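Self-catering out of season: do I need to book the ferry crossing ahead?

Travel help > Coast and islands > Getting there

Mojtaba Sharifi
We have taken a cottage in Haugen for six nights in March and will be coming over on the car ferry from Drindley. There are four of us, two adults and two children, plus a roof box. The booking site lets me reserve a sailing for a fee, or I can buy an open ticket and turn up. The open ticket is cheaper and we don't know what time we will get to the port, as it is a long drive and we will need to stop at least twice.

My questions are whether the boats fill up at that time of year, and whether there is any point in arriving early if we have an open ticket. I would also like to know about food shops. The cottage owner says there is a shop in Haugen but didn't say what hours it keeps. Last time we went anywhere in early spring we arrived on the first evening with nothing but crisps and a bag of satsumas, and I don't want to do that again.

The cottage has a box of toys and a drawer of games, so we are not bringing much for wet days. 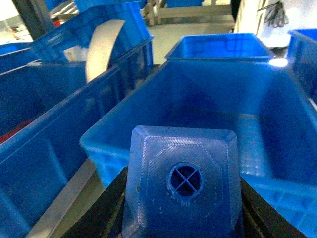
2 replies, oldest first

Omolara Okonkwo
We have done this crossing most years, usually before Easter. In March you will nearly always get on with an open ticket. The exceptions are the last boat of the day and the first one after a cancelled sailing. If the wind gets up they drop a boat, and everyone with a reservation for it is moved to the next, ahead of the open tickets. We waited three hours once for that reason. It wasn't a disaster but there is not a lot at Drindley to fill three hours. There is a waiting room with a drinks machine, and toilets.

If you are likely to be on the last boat, pay the reservation fee. If you are aiming for the middle of the day, I wouldn't bother.

Be in the lanes 20 minutes before departure whichever ticket you have. They close the gate and will not open it again, even if you can see space on the deck. Give the height of the car including the roof box when you buy the ticket. The standard lane has a height limit and they do measure. We had to pay the difference at the port, and it cost more than it would have done online.

For food, the shop in Haugen closes early out of season and doesn't open at all on some afternoons. It has bread, milk, tins, frozen things and a small amount of veg. We do a proper shop at Viltthorpe on the way, where there is a large supermarket just off the roundabout with easy parking and a petrol station. Fill up there as well. Fuel on the other side is dearer and the pump was out of use on our last visit.

Other things that are shut in March, in case you were counting on them: the pool, the boat hire, the ice cream place and one of the two pubs. The other pub does food in the evening but stops serving early, so ring first if it is your arrival night. The beach is fine at any time and you will have most of it to yourselves. Take wellies for the path down as it holds water at the bottom.

Suken
Agree about Viltthorpe. Don't know about height limits, never had a roof box. We just turn up and it has been fine, but that is without children.

Check the timetable again the night before. The winter one was still running when we went and the site was showing the summer times. Also ask the owner whether the heating is included or on a meter. Ours was on a meter and took coins only.

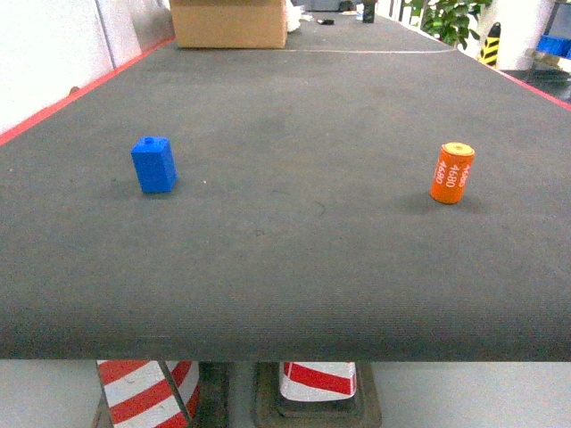 This page was last changed on 10/04/2024

Mojtaba Sharifi
Thank you both. I have reserved the last boat going out and bought an open ticket for the way back. I measured the car with the roof box on and it is over the limit, so I have changed that on the booking and paid the extra. The owner says heating is included, up to a certain amount, and she will read the meter when we leave. We will shop at Viltthorpe.

One more thing if anyone knows. Can you stay in the car during the crossing? My youngest gets seasick and does better lying down.

Omolara Okonkwo
No, everyone has to go up to the passenger deck once the ramp is lifted. There are long bench seats at the back of the lounge where a child can lie down, and it moves less there than at the front. Take a blanket up with you, as you can't get back to the car until they call you.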